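Le grand tri des jouets chez Listlow

Voilà, c'est fait, ou presque ! Comme chaque année en avril, nous avons repris l'une après l'autre les caisses du coin jeux, et comme chaque année nous nous étions promis d'y passer une petite matinée (vous devinez la suite : à l'heure du goûter, nous y étions encore). Merci à Lihua Song, qui a prêté sa grande table et refait du thé plus de fois que de raison, et à Abdul-Rahman Opoku, grâce à qui les étagères Hollmann du fond tiennent enfin droit.
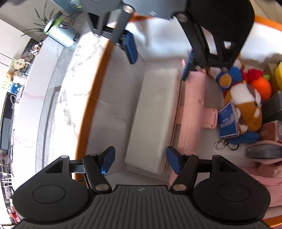 Faut-il ranger les peluches à part des boîtes de jeux ?

Chez nous, elles restent ensemble tant que la caisse est au coin jeux, parce que les enfants passent de l'une à l'autre sans prévenir. Pour l'été, en revanche, les peluches partent dans une housse en coton et les boîtes se rangent à plat, les plus lourdes dessous.

Boîtes, peluches et petites choses roses, tout ce monde dans le même bac à l'intérieur clair : un mélange qui fait toujours le bonheur des plus jeunes, même si les grands préféreraient sans doute des étiquettes.

Au total, 69 jouets sont revenus sur les étagères, cinq puzzles attendent qu'on retrouve leurs pièces (regardez sous vos canapés, s'il vous plaît, on ne sait jamais !) et quatre jeux de société complets sont partis à la ludothèque Kumum, qui les cherchait depuis l'automne. Si vous avez chez vous une caisse vide avec son couvercle, il nous en manque encore six pour les déguisements. Vous pouvez la déposer à l'accueil le matin, avant dix heures, en laissant un petit mot avec votre prénom dessus.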